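Week 2 Handout: Portion Sizes and Your Eyes
Last updated Jan 30, 2025

I like a plain plate for this unit – pink is fine.
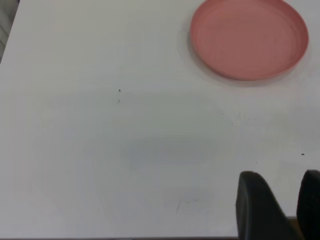 What we covered

Big plate, small helping: it looks like less food than it is. That's the Delboeuf illusion, and I fall for it every night at home. The effect on how much people eat is shakier than the magazines say, so please don't write "small plates make you thin" in your log!

For next time

Keep a food log for 2 days. Guess the portion first, then weigh it (my own rice guess was off by 22 grams, and I teach this stuff). Bring your cereal box too – we're doing serving sizes.

Contact: Marlene Reinholz, Kevindale Adult Learning | Back to top

Comments

Josué Trindade: Do drinks go in the log?

Marlene Reinholz: Yes please, coffee creamer too.

Aled Humphreys: My cereal bowl holds three servings. Ouch.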